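Ticket: Render share drops to read-only overnight
Queue: Storage and file services
Opened by: Ashton Rewi
Assigned to: Hemi Merrick
Priority: Normal, raised to High
Status: Closed

Ashton Rewi, 8:40 a.m.
The Whitcombe share went read-only again last night. I can open everything on it but can't save. Same for Warrick. Files written before midnight look fine. Anything queued after that is missing, and the job list shows "write failed" with no other detail. Rebooting my workstation made no difference. This is the third time in October.

Hemi Merrick, 9:05 a.m.
Can you tell me whether you get the same thing if you map the share by address instead of by name? Also please send the output of the mount command from the machine that runs the queue.

Ashton Rewi, 9:20 a.m.
Same by address. Mount output sent to you by email -- it was too long for the ticket form. It says "ro" at the end of the Whitcombe line.

Hemi Merrick, 9:50 a.m.
Thanks. The server itself has the volume mounted read-only, so your workstations are behaving correctly. The system log has a run of journal errors starting at 12:10 a.m. and then the file system protects itself. I've asked everyone to stay off the share while I check the disks. Please don't remount it by hand. I know that worked last time, but it hides the error.

Warrick Cosgrove, 10:15 a.m.
I have a review with Wasby this afternoon and need the October folder. Is reading still safe?

Hemi Merrick, 10:20 a.m.
Yes. Copy what you need to your local drive now. I'll be taking the volume offline at 11.

Hemi Merrick, 11:45 a.m.
File system check finished. It repaired the journal and moved 6 orphaned files to lost+found. All six are partial temp files from the queue and can be deleted. Disk health reports are clean on every drive in the array, so I don't think this is a failing disk.

What I did find is that the nightly snapshot job and the Tanmont backup agent both start at midnight. The snapshot volume is set to 25 GB. With both running, it fills up, the snapshot goes invalid and the write errors follow. On quiet nights it squeaks through.

Changes made:
Snapshot volume increased from 25 GB to 300 GB.
Backup agent moved to 3 a.m.
Alert added for when the snapshot volume passes half full.
Volume remounted read-write at 11:40 a.m.

Ashton Rewi, 1:10 p.m.
I can save again. Is there any chance the files from before midnight were damaged? We have 660 stills in that folder and I would hate to find out at delivery.

Hemi Merrick, 1:30 p.m.
Unlikely, but let's check. I'll run checksums against the last good backup. Could someone on your side open a few by eye as well? A checksum only tells me the two copies match.

Heidrun Widmer, 2:25 p.m.
I can do the eye check. I'll take a few from the start of the folder and a few from the end, and open them both from the share and from Warrick's local copy.

Hemi Merrick, 3:40 p.m.
Checksums are done. No mismatches. I also compared file dates, and nothing on the share was modified during the error window. Leaving the ticket open overnight to see how the new schedule behaves.

Ashton Maihi, 8:15 a.m.
Covering the morning for Hemi. Snapshot finished normally, the backup started at 3 and completed without warnings. The share is still read-write and the log is clean. The peak on the snapshot volume was well under the alert level.

One side issue: the Urkus monitoring page still shows the share as degraded. That is a stale flag from yesterday. I cleared it and it came back green after the next poll.

Heidrun Widmer, 9:30 a.m.
Eye check finished. Everything I tried opened all the way, no gray blocks or missing rows from the file side.
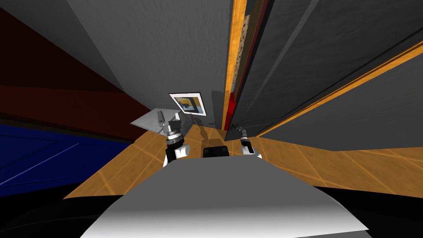
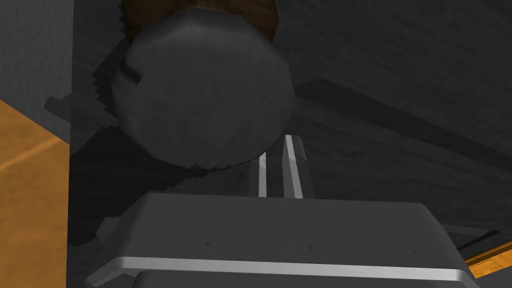
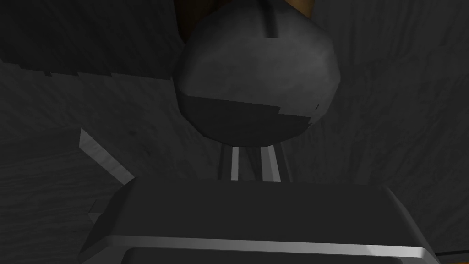

Attachments 1 to 3: rendered stills.

Ashton Rewi, 9:45 a.m.
Good from our end. Queue is running and last night's failed jobs have been resubmitted. OK to close.

Hemi Merrick, 1:05 p.m.
Closed. If it goes read-only again, reopen this ticket and leave the mount alone until one of us has saved the log.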